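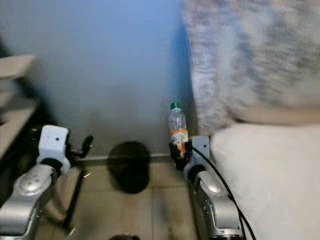 Slide 1. Pale blue wall, tiled floor, silver arm at the left.

Speaker notes: The Nivero border agreement, one year on

Start with the timetable. Jinosden and Uso signed in February and the joint crossing at Nivero opened before the customs annex was ready. Both foreign ministries knew this. The annex is still in draft, and article 146 is the part they cannot settle.

Read out the article if there is time. It lets officers of either state inspect goods on the other's side of the line, up to 250 metres in. Uso wants 80. The difference matters because the Ajayi rail depot falls between the two limits.

Next slide -- staffing. The agreement provides for 90 officers, split evenly. Uso has filled its posts. Jinosden has not, and its interior ministry says the money must come out of next year's budget. Do not go into the coalition dispute here, it gets its own section later. 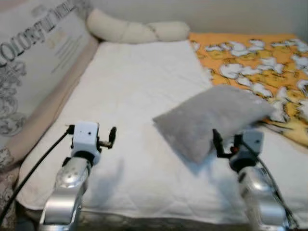 Visa rules are a separate matter and are often confused with the above. Residents of the border districts cross on a local permit. Everyone else still needs a visa, and the presidents' joint statement did not change that. It only said talks would continue at the level of deputy ministers.

Likely question: can the agreement lapse? Yes. Either side can give 90 days' notice in writing. Neither has done so.

Second likely question: who hears disputes? A mixed panel sitting at Ajayi, with a chair from a third state. The chair has not been named -- check this again on the morning of the talk.

Then move to the coalition section, slide 9.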